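4.3 Public demonstration at Brevudholm

The open day at the Brevudholm workshop was held in April 2025 and served as the first use of the Hunevine collection procedure outside our own laboratory. Visitors were admitted in small groups and could either watch an operator or take the grippers themselves. Sessions run by staff operators are referred to below as staff sessions and sessions run by visitors as guest sessions. The day produced 739 recorded episodes, of which 391 came from guest sessions. After screening, 137 episodes were removed, most of them for tracking loss during the approach phase.

The task shown to visitors was bin clearing. A clear plastic bin was filled with mixed household items and placed on a table among other small goods, and the operator was asked to take out one item at a time and set it down on a free part of the surface. No order was prescribed. The items were chosen by Bohdana Hnatiuk from the Sustwood set, with additions bought locally, and the arrangement was changed between groups. We did not attempt to reproduce any arrangement exactly. The surroundings of the bin were left cluttered on purpose, as the tidy tables used in Section 3 had given a policy that hesitated whenever an unfamiliar object stood near the target.

Two hand-held grippers were available at the station. In the first part of the day they were used by one operator, one in each hand. Later, at the suggestion of Keerthana Varghese, they were given to two visitors standing on adjacent sides of the table. The second arrangement was popular but the data are harder to use. Guests tended to reach for the same item, stop, and then withdraw together, and the pauses are long compared with those in staff sessions. We kept these episodes but labeled them separately, and they are excluded from the training split used in Section 5.

Soft and translucent items accounted for a large share of the failed grasps. Thin plastic bags were the worst case. The visible outline of a bag says little about where its contents lie, and when the bag rests inside a clear bin there are two layers of plastic between a side view and the item. Staff operators dealt with this by bringing the fingers down on both sides of the bag (Figure 7) and closing slowly. Guests more often pinched the nearest fold, which lifts the bag but lets the contents swing. Both strategies were scored as successful if the bag left the bin and was released on the table. A stricter criterion, in which the bag must also remain upright during transfer, was considered and dropped after Svyatoslav Panasiuk and Zoriana Bondarchuk disagreed on too many of the episodes they had both annotated.

Cords presented a different problem. A cord lying over the rim of the bin is easy to grasp but may pull on whatever it is tangled with, and the annotators could not always tell from the video whether a second item had been moved deliberately. Such episodes carry the flag "secondary motion" in the released files. The flag was added in July, when the full set was reviewed again with the Koval annotation tool, and it is absent from the earlier version of the data.

The instructions given to guests were short: hold the handle level, look at the item and not at the fingers, and open fully before moving to the next item. Hanna Ostapchuk gave them verbally and repeated the last one when needed. We had prepared a printed sheet, but it was little read and we stopped handing it out after the second group. The variation in wrist angle among guests is larger than among staff, and we regard it as useful for the ablation in Section 5.2, where guest episodes are added to the staff data in steps. Grip force was not measured in either group.
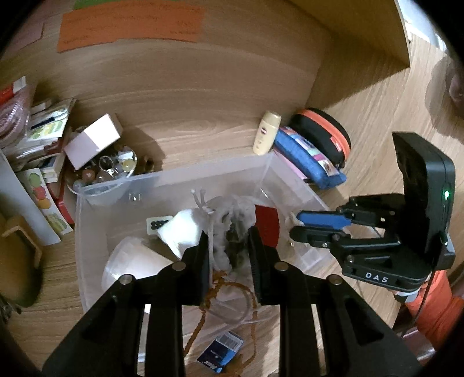 Figure 7. Bin clearing with hand-held grippers: the fingers on either side of a translucent bag in the clear bin, with the second gripper at right.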